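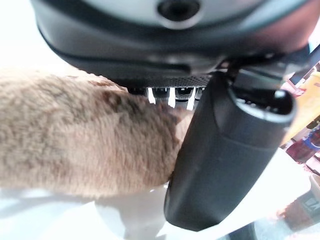
Main page Contents Categories Recent changes Log in

Industry > Handling and sorting > Robot cells > Ilari cell

Ilari cell

The Ilari cell is a robot cell for picking up soft and mixed small goods from a flat table and placing them into trays. It is built by the firm Famov and takes its name from the town district where the first one was put together. The cell has one arm, one gripper with cylindrical fingers, a small camera at the wrist and a white work table. It is controlled with a program called Flillow. The best documented example stands in the returns department of Rezaei, a mail-order seller of toys and household goods, and most of what is written in this article about daily care comes from the maintenance notes of that site.

The cell is known among technicians less for its speed than for the quantity of care it demands. Soft goods leave hair and dust in places where hard goods leave nothing, and a large part of the maintenance plan deals with this.

Construction

The arm is bolted to a steel stand which also carries the table. Stand and table are one unit, so that the cell can be moved with a pallet truck without losing the relation between arm and table completely. In practice it is lost a little every time, and the table check described under Setting up has to be repeated after each move.

The gripper has a rounded housing in dark grey. The fingers are black and hang below it, and are fixed to the moving part by short angular brackets. The operating manual treats the fingers as wearing parts and the brackets as permanent parts, although the Rezaei notes record that a bracket was once bent in a collision and was exchanged together with its finger.

The camera sits above the fingers and looks down past them. For this reason a part of the gripper is always inside the camera picture. Flillow uses a mask to ignore this part. The mask is drawn once, when the cell is installed, and must be drawn again after any work in which the camera or the housing was loosened.

Setting up

Setting up begins with the table. It has to be level in both directions, and it is measured with an ordinary spirit level of good quality placed first along the front edge and then across the middle. The feet of the stand are turned until the bubble is centred and are then locked with the counter nuts. A common mistake is to lock the nuts one after another with full force, which lifts the corner again. They should be tightened a little each, in turn.

After this the arm is taught the position of the table. The fingers are closed, the arm is brought down slowly by hand control, and a sheet of paper is held between the fingertips and the table. When the paper can still be pulled but with resistance, the height is stored. The procedure is done at 6 points, of which the last lies in the centre. If the centre differs from the others by more than the manual allows, the table top is probably bent, and correcting it in the software is not recommended.

The third step is the camera. The lens is wiped, the mask is drawn, and the exposure is chosen. On a white table the choice of exposure is the most discussed subject in the whole setting up. With a long exposure the table becomes pure white and all small shadows disappear, which makes it easy to find the outline of light brown or beige goods but hides thin black things such as cable ties and the ends of straps. With a short exposure the shadows come back and are sometimes taken for objects. Famov delivers the cell with a middle value. At Rezaei the value is set longer than that, and a lamp which hung directly over the table has been moved to the side.

Finally the closing force of the fingers is adjusted. Flillow has a separate value for each class of goods. For plush toys the value is low, and the closing is slow in its last part, so that the fur is pressed together before the body of the toy starts to turn. Boxes need a higher value. A new class should be started from the lowest value and raised in small steps, always with the same test article, until the article can be lifted and gently shaken without sliding out. Shaking is done by a movement program supplied for the purpose and not by hand.

Daily care

The daily care takes 12 minutes according to the plan and is done before the first shift, with the arm in its parking position and the main switch locked. It includes the following work, in this order.

The fingers are wiped with a cloth that is slightly damp with water. Alcohol was used in the first year and is no longer permitted at Rezaei, as it made the surface of the fingers dull and the grip on glossy packaging became worse.

The underside of the housing is inspected with a torch. Fibres collect along its lower rim and between the guides of the mechanism. They are taken away with a dry brush with soft hair, always brushing outwards. Compressed air is forbidden for this work. It blows the fibres deeper into the guides – where they mix with the grease and form a kind of felt which can be removed only by opening the gripper.

The round openings of the housing and the fingers are looked into. Nothing is inserted in them. If something is seen inside, it is taken out with plastic tweezers.

The lens is cleaned with a lens cloth, and one picture of the empty table is recorded. Flillow compares this picture with the one from the installation and shows the difference as a single number. The number has no unit. At Rezaei a value over 46 means that the cell is not started until the cause is found. The usual cause is a smear on the table top, and the second usual cause is that somebody has left the curtain open.

Longer intervals

Every week the finger brackets are checked for play. The technician holds the finger near its tip and moves it lightly from side to side. A very small movement is normal and comes from the guide. A movement that can be heard is not normal, and the screws are then taken out, cleaned, given fresh thread locker and put back. Tightening the old screws without cleaning is described in the notes as a repair which lasts until the afternoon.

In January the cell is stopped for the yearly service. The gripper is taken from the wrist, the housing is opened on a clean bench and the guides are washed and greased again. Only a thin film of grease is wanted. Famov marks the correct quantity on the small syringe that comes with the service kit, and it is always smaller than people expect. The wrist cable is exchanged at the same time whether it looks worn or not.

Changing the fingers

The fingers are changed in pairs. It is possible to change only one, and the mechanism will run, but the new finger has a better grip than the old one and soft goods are then rotated at each closing. The rotation is small for boxes and easy to see for plush animals, which come up with one side hanging down.

For the change the fingers are opened fully and the power is switched off. The 2 screws of each bracket are loosened from below, and the finger is supported with the other hand so that its weight does not pull on the last thread. The contact faces are wiped. The new finger is pushed against the stop, the screws are entered by hand, and the final tightening is done with the torque screwdriver from the kit. Afterwards the paper test is repeated for the height, and the closed position is stored again in Flillow. The mask of the camera normally does not need to be changed, but it should be looked at.

A pair of fingers lasts almost a year when only toys are handled. With cardboard the life is clearly shorter, because the edges of the boxes cut fine lines in the surface.

Known faults

Goods slip during lifting. The fingers are dirty or the class of goods is wrong in Flillow. The closing force should be the last thing to be changed.

The gripper reports that it is closed while it is holding an article. This happens with very soft plush that has little filling. The limit for the closed position has to be set narrower.

Fur is drawn into the mechanism. The article was approached too high, so that its upper side was pushed under the rim of the housing before the fingers closed. The program must be stopped, the fingers opened in hand control and the article pulled out downwards, slowly. On Sat 28 August the Rezaei cell was out of work for the whole late shift after an article had been pulled out sideways and one of the guides jumped from its seat. Since then the approach height for plush is limited in the program, and the operators cannot change it without the key.

The arm stops above the table without a message. In older versions of Flillow this was caused by a full picture memory. Deleting the recorded table pictures solves it, but the installation picture must be kept, otherwise the daily comparison has nothing to work with.

See also

Parallel grippers
Handling of textile goods
Table levelling
Wrist cameras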